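Home | Diary | Shop News | About Me | Contact

Print this page | E-mail this to a friend

A long December at the counter

Up at five again, and the kettle on before I had both eyes open. 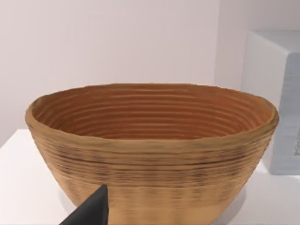 I had promised myself I would write this down while it was still fresh, so forgive the rambling, I have had far too much coffee and not nearly enough supper. Today was the day we finally switched the shop over to the new tills. If you have been reading along you'll know I have been dreading it since summer, when the old Fuchs register started printing every receipt twice and then, out of what felt like spite, none at all.

Engelbert Kälin came out from Wekus at half past six with the new terminals in the back of his car, wrapped in moving blankets like somebody's good china. I had pictured a young man in a smart jacket who would talk over my head, and instead I got a big, slow-talking fellow with reading glasses on a string who wanted to know first of all how I like to close up at night. Nobody selling me anything has ever asked me that. We stood and talked for so long that Nayeli had to come and remind us we were meant to open at nine.

There are 2 terminals, one by the door and one at the back near the deli case. The old catalog had 3,000 items in it, and I had spent most of the fall going through them in the evenings with a pencil. You would not believe what was in there. Three kinds of shoe polish we stopped carrying before my knees went bad. A line that only said "cheese, the other one." A calendar from a year I would rather forget, still priced to the penny. I threw out what I could and Engelbert brought over the rest, and when the list came up on the screen with all the right prices next to the right names I got a little teary, which I blamed on the onions Nayeli was unpacking.

It did not all go smoothly. The card reader is made by Gesa and the stock program is Dulico, and for the better part of an hour the two of them would not speak to each other. Engelbert called Évan Texier at the office, and Évan had him read out a very long string of letters, and then had him read it out again, and somewhere in the second reading they found a zero that ought to have been an O. I have been married, so I know how a whole morning can be lost to something that size.

We opened 40 minutes late. I had put a note on the door, and Alois Imhof was standing under it when I turned the key, stamping his feet and holding his loaf money in his glove, the exact change, as he has done every morning since I took the place over from my aunt. I was so nervous I rang him up for a bag of lemons. Then I couldn't find the button to take it off again – it is a little trash can in the corner, and I was looking for the word – and Alois said he might as well have the lemons too, he was sure he could think of something to do with them. I wouldn't let him. But it was kind, and it settled me, and after that I got along better.

Nayeli took to it as if she had been born behind it. By lunch she was splitting bills and looking up what we had left on the shelf without getting up from her stool, and she showed me how to park one customer's order while you help the next, which I can already tell is going to save my life when people run back for the milk they forgot. I am slower. I still reach out to push the drawer shut with my hip at a spot where there isn't a drawer anymore, and I must have done it a dozen times. My hip is quite sore.

Severin Egger stopped by in the afternoon from the hardware store, supposedly for stamps. He has been putting off doing his own tills for as long as I have, and he hung over my shoulder asking what it cost and what happens if the power goes. I told him what I pay and he whistled. Then I told him what I was paying to have the old one fixed every few weeks, and he stopped whistling and bought his stamps. If the power goes it keeps running on its own battery for a while and catches up afterward, or so Engelbert tells me. I haven't had the nerve to try it.

Closing up was the part I was most afraid of. With the old register it was the long tape, the adding machine, the notebook, and then the adding machine again when the notebook didn't agree. Tonight I pressed the button for the end of the day, counted the cash, typed it in, and it matched. I didn't trust it, so I sat down and did the whole thing again the old way at the kitchen table, and it still matched. So that was an extra hour spent proving I hadn't needed the extra hour, but I slept badly all last week over this and I think I was owed it.

Things to ask Engelbert when he calls tomorrow: how to make the receipt print bigger for the people who can't read it (me included), whether it can remember Mrs. upstairs and her monthly account, and how to stop it from beeping every time I touch the wrong thing. Nayeli says I should just touch the right thing. She is a treasure, and she is getting the morning off.

The old Fuchs is in the back room under a tablecloth. Severin says there are people who collect them. I may ask around after the holidays, or I may just leave it there a while. It's past ten now and the cat wants in.

We use cookies to remember your visit. By reading on, you agree to this. OK

Print this page | E-mail this to a friend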